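Long life: how milk learned to sit in a cupboard
Speaker notes, Flosby food history evening, July 2023 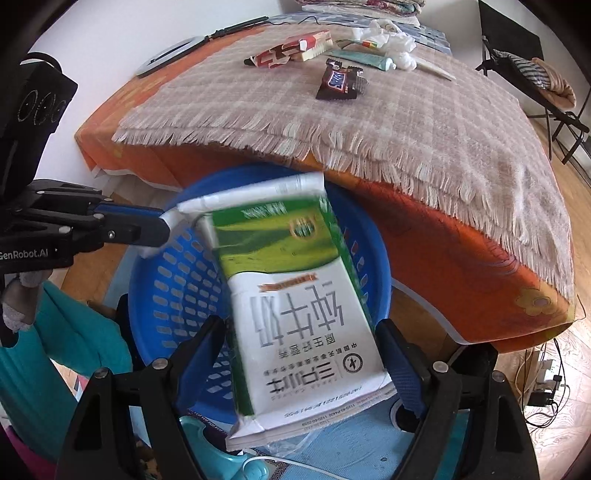 Slide 1. Carton of pure milk and a blue basket.

Leave the slide up while people find chairs. Ask who has UHT milk at home. Wait. Then ask who has it at home and would admit to it in front of a visitor. The second show of hands is usually smaller, and that gap is more or less the talk.

Slide 2. The trouble with milk
Milk comes out of the cow ready for the calf, who drinks it on the spot and has no need of a fridge. The rest of us live further away. For most of history the answer was to turn it into something else. Cheese is milk that has been made to keep. So is butter, up to a point, and so is yoghurt, which is milk that went off in a direction people liked.
Do not get drawn into cheese. Last time I lost 20 minutes to cheese.

Slide 3. Town milk
Cows kept in city yards, milk sold from open pails, water added by the seller. Chalk too, if the seller took pride in the colour. Read out the rhyme about the pump if the room is friendly. Pasteurising helps a great deal, but the milk still wants to be kept cold and drunk within days. Many people objected that heating spoiled the taste. They had been drinking chalk.

Slide 4. Hotter, faster
UHT means ultra-high temperature. Milk goes to 135 degrees or above for a few seconds, is cooled quickly and then sealed in a sterile pack. Stress the pack. You can heat milk as fiercely as you like, but if you then pour it into a dirty jug you have gained very little. The carton is layers: card for stiffness, plastic to keep the wet in, often a thin foil to keep light and air out.
Pass round the cut-up carton. Ask for it back this time.

Slide 5. Why it tastes like that
Heat changes the proteins and brings out a cooked note. Some people call it caramel, some call it boarding house. If you grew up with it, fresh milk tastes thin and slightly of fridge. Mention my holiday in Bermúdez, where the campsite shop sold nothing else, and by the second week I was defending it to new arrivals.

Slide 6. Who drinks it
Spain, France and Belgium, by and large, buy it without a second thought. Britain mostly doesn't, and keeps one carton behind the flour for snow. China buys a great deal of it – long distances, warm summers, and small packs given as presents in boxes with handles. Somebody will say the British had the milkman. Agree with them, it is a fair point, and move on before the bottle tops and the blue tits.

Slide 7. The Hanari test
Six unmarked cups, three fresh, three long-life, served cold. At the Hanari library in May the people most certain of themselves did worst, and one table asked for a recount. Serve it in tea as well. In tea the arguments stop, apart from the one over whether milk goes in first, which I will not be taking.

Slide 8. Questions
Likely ones: Is it still good for you? (Yes. Some vitamins drop a little, calcium stays put.) Once open, does it keep for months? (No. Fridge, and a few days, like any other milk.) Can you make cheese with it? (Badly. See slide 2, and look at the clock.)
Cups go back to the kitchen hatch. The projector lead belongs to Flosby.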